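Fitzgerald tightens labeling rules for artificial flowers and stems

Retailers in Fitzgerald will have to state the main material of artificial flowers on the shelf tag or the packaging from November, under a revised product labeling rule approved on Wednesday. The rule covers single stems, bouquets, wreaths and potted arrangements sold for indoor or outdoor use.

Under the previous text, a tag reading "decorative item" was enough. The new wording asks for the material of the bloom and the material of the stem to be listed separately, with any metal core named. Products made of more than one fabric must list the one that accounts for the largest share by weight. Coatings and sprayed finishes do not have to be listed unless they shed when handled.

The change follows a waste sorting review carried out at the Lestness transfer station. Artificial flowers reach the station mostly from cemeteries, event halls and household cleanouts, and are usually bagged together with real plant waste. Wire cores damage the shredder used ahead of composting, and plastic leaves pass through the screens and end up in the finished compost. The station rejected 22 loads from the cemetery route in the last review period for this reason.
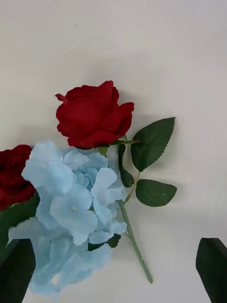
Separate collection is part of the same package. Cemeteries and event halls will be given a second container for artificial material, to be emptied on the regular route. Households are not included at this stage and should continue to place artificial flowers in general waste. Stems with a removable wire may be taken apart and the wire placed with scrap metal, although this is not required.

Daner, which supplies stems and greenery to shops in the area, said in a written statement that its current packaging already lists bloom material and that stem material would be added at the next print run. The company asked for existing stock to be exempt. The final text allows stock delivered before the start date to be sold with a loose tag or a printed notice at the shelf.

Kuvance, a wholesaler that mainly serves wedding and banquet businesses, objected to the weight test. Its submission argued that mixed bouquets are assembled to order and that no fixed composition exists for them. The rule was amended in response. Bouquets assembled at the point of sale may now carry a general notice, provided that each type of stem is labeled where it is displayed. Preassembled bouquets do not qualify.

Items shorter than 2 inches are exempt, which takes most cake toppers and craft blooms out of scope. Preserved natural flowers are also exempt but may not be displayed under an "artificial" heading. Rental arrangements are covered only when they are offered for sale at the end of the rental period.

Inspections will be made during routine store visits. A first finding results in a written notice, and the retailer has 72 hours to correct the tags. Repeat findings are handled under the existing schedule of penalties, which has not been changed. Online sellers shipping into Fitzgerald must show the same information on the product page before checkout.

More than 95 comments were received on the draft, most of them on the treatment of old stock. A template for shelf tags will be available at the licensing counter and can be copied without charge. Questions about container delivery should be sent to the Lestness station office, which is open on weekday mornings.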